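Ondton Robot Practice Group
Home | Good Practice | Gallery | Checklists | Get in Touch
Last updated: June

Good Practice in Pictures: Approaching an Object on a Tabletop

Welcome, and thank you for stopping by our little gallery! We put these pages together for people who are writing their own house rules for robot arms, or who have been handed somebody else's rules and would like to see how they look next to the work itself. The Ondton guide has grown to 43 rules over the years, which is a lot to ask anyone to read in one sitting, so the gallery takes them a few at a time and at an easy pace.

This page belongs to Section 8, on approach and grasp. It is the section we get the most letters about, and it is also the one we have rewritten most often (the first draft, which some of our friends at Cavier still have pinned up, said little more than "go slowly and look first"). We still like that advice very much. The trouble was that two careful people could read it and set up their arms in quite different ways, and then have a long and friendly argument over who was following it.
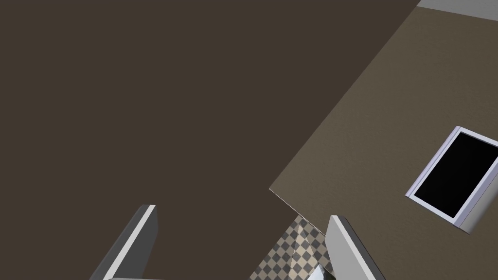 Section 8, simulated view: fingers wide apart with nothing between them, and open surface between the right finger and the black-faced object.

Rule 8.1 asks for the fingers to be open before the arm comes near anything it might touch. Opening late, close to the object, is how things get nudged, and a nudged object is no longer where your plan says it is. We ask that the open position be written into the task sheet as its own step, with its own line to sign, even when it feels too obvious to mention.

Rule 8.2 is about leaving clear space on the way in. Please choose your approach from the side with the most open surface, and check it again if anything on the table has been moved since the last run – a cup, a cable, a stray screwdriver, all the usual guests. Lagman's shop keeps a taped border on their real tables for this, and several readers have written to say they have copied the idea and been glad of it.

Rule 8.3 covers objects that sit near the border of the camera's view. If the whole outline can't be seen, the guide says to move the camera or the arm until it can, and only then to pick a grasp point. It adds a minute or so to the work and we know that a minute can feel long at the end of a shift, but please do take it.

Rule 8.4 asks that a new task be tried in simulation before it goes anywhere near hardware. The Ditine log, which is where we keep our shared practice runs, now holds 1,373 entries, and 554 of them are approach exercises. When you add one of yours, note which version of the rules you were working from, and keep the failed runs in with the good ones. Those are the ones we learn the most from when it comes time to revise a section, and they make for very good reading on a rainy afternoon, too!

If your own rules differ from ours, we would love to see them. Send along the wording you use on the floor, even if it is only a few lines on a card, and tell us what kind of work it was written for. The next gallery page moves on to Section 9, on letting go and backing away.

Contact the Ondton Robot Practice Group | Copyright Ondton Robot Practice Group | Back to top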